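Visit to the Skandwood baking and sugarcraft fair

I paid $18 at the gate, which bought me a paper wristband and a tote bag with one sachet of vanilla in it. The program promised 82 stalls. Plenty of them were selling the same silicone moulds at the same "fair only" price, and I've seen those moulds cheaper at my local shop in March.

Hukamora had the biggest stand and the loudest microphone. Their turntable costs $113 and is meant to stay dead level. The one I tried had a wobble. The fellow on the stand said it needed running in. I've never had to run in a turntable.

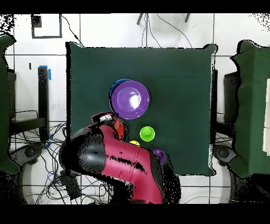
Page last changed: 3 September 2018

The fondant class was better, though I went in grumbling. Amirhossein Soltani taught it for Ghaffari and didn't try to sell us anything until the last five minutes. He had us colour 200 grams of paste each and cover a dummy cake. Mine tore at the corner. He showed me how to patch it with a bit of shortening, and the patch held long enough for me to carry it to the car.

Pokmont claims its new gel colours won't fade in a shop window. I asked how long they'd tested them and got a brochure. I'll wait until somebody I trust has left a blue cake in the sun.

Parking was another $9. Bring your own lunch.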